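Does Hair Really Grow Faster If You Cut It?

Grown-ups say a lot of things about hair. Cut it and it grows faster! Brush it 1000 times and it will shine! Should you believe them? Let's check.

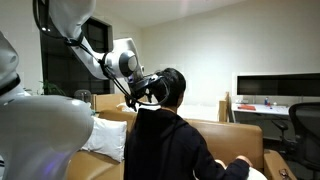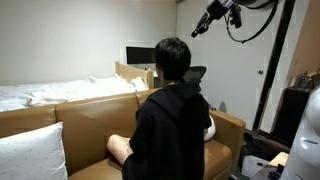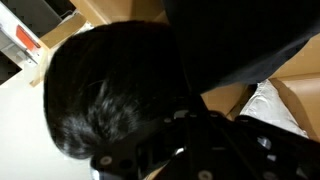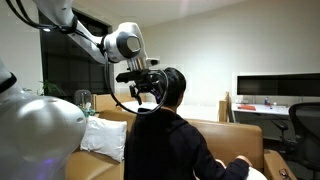

Short black hair, seen from behind.

First, the part of a hair you can see is dead. It can't feel scissors, and it can't send a message down to the root. So how would the root know you got a haircut? It wouldn't.

What about shine? Shine is just light bouncing off. Smooth hair bounces it well, and black hair can show bright streaks. Brushing may help a little, but 1000 strokes will mostly tangle, tug and snap it.

Frida Ásgeirsdóttir, age 7, wrote to ask if Wovow shampoo makes hair grow overnight, like the bottle says. We doubt it, Frida. Hair grows less than half an inch in most months, whatever you wash it with.

Try it yourself: measure one lock in May and again 16 days later. Did it grow much? Write down what you find, even if it's boring.

Words by Rogelio Pascual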